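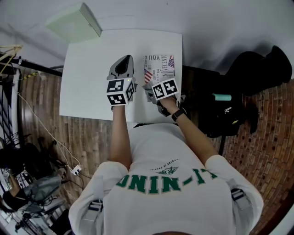
A small box with a newspaper-style print, on the white board we use for floor work.

Packing and Folding: What We Covered in March

The March session was given over to small boxes. Rosalind Pennington led it, as she did the one on drawer liners, and most of what follows comes from her handout with a few notes from people who attended.

The subject came up after the Umumville swap table, where a good many items came in with no box or in a box too big for them. Small printed gift boxes are easy to come by and people tend to save them. They also get crushed, faded and stacked at the back of closets. Rosalind's view is that a box should be kept only if it closes properly and you can name something that will go in it. The rest can be flattened and recycled.

Setting up

Work on a flat board. A white one is good because you can see crumbs, staples and bits of old tape on it, and you can wipe it clean between boxes. It should be large enough that the box and its lid can both lie on it with room for your hands. A square board set on the floor works well if your table is cluttered. If your floor is part wood and part brick, put the board on the wood side, where it will lie flat. Kneeling for long is hard on some of us, so bring a cushion or do the same work at counter height.

Keep bags and jackets on a chair next to you and off the board. Move any power cords back toward the wall before you start carrying boxes in.

Checking a box

Lay the box flat and look at the corners first. Lower corners go before upper ones, especially on boxes that have been slid on and off a shelf. Press each corner lightly. If it gives, it can be mended from the inside with a strip of paper and white glue. Do not tape the outside of a printed box. The tape will yellow and it pulls the print off when you try to remove it.

Boxes with a busy print, such as a newspaper-style collage with big lettering, hide scuffs well and are worth saving for that alone. Plain white boxes show everything. Foil boxes cannot be mended in any way that looks right.

Next, smell the inside. A musty box should be left open in a dry room for 10 days. If it still smells after that, let it go. Two people asked whether baking soda helps. Rosalind has tried it and found it left a powder in the seams that was more trouble than the smell.

Sorting by size

Sort by what the box will hold, and ignore what it came with. The categories on the handout are jewelry and keys, cards and photos, scarves and gloves, and everything else. Nest boxes only two deep. When they are nested any deeper the inner ones stick, and the lids get separated and end up in a different closet.

Write the contents in pencil on the bottom of the box. If you use a label, the Dustent removable ones come off clean from coated cardboard. They did not come off clean from uncoated cardboard when we tried them, and one took a patch of the surface with it.

Filling the box

Use tissue or clean newsprint. For anything breakable, put padding on the bottom first, then the item, then fill in the sides until it does not shift when you tilt the box. The lid should close without being pushed. If it bulges, go up a size.

For mailing, a gift box has to go inside a shipping carton. Several members have had gift boxes arrive split along one side after mailing them in only a paper wrapper. The Porkex cartons in the supply cabinet are the right size for most of the small boxes we handle. Please sign them out on the sheet inside the door.

Supplies

We have plenty of tissue and are low on white glue. We could also use more flat boards. If you have an old shelf or a square tabletop in white or a light color, please bring it in. It does not need legs or hardware, but the surface should be smooth and free of peeling edges.

The box count for the winter collection came to 821, of which 123 were set aside for mending. The mending boxes are on the lower shelf in the back room at the Maldonado building. Anyone may take a few home to work on. Bring them back with their lids, and please do not put them back on the shelf until the glue has dried overnight.

Copies of the handout are in the tray by the front door. The next session will be on storing wrapping paper and ribbon, and Rosalind asks that people bring one roll that has been giving them trouble, along with whatever they now keep it in. Scissors will be provided. Doors open at 9:30 a.m. and we will start at 10.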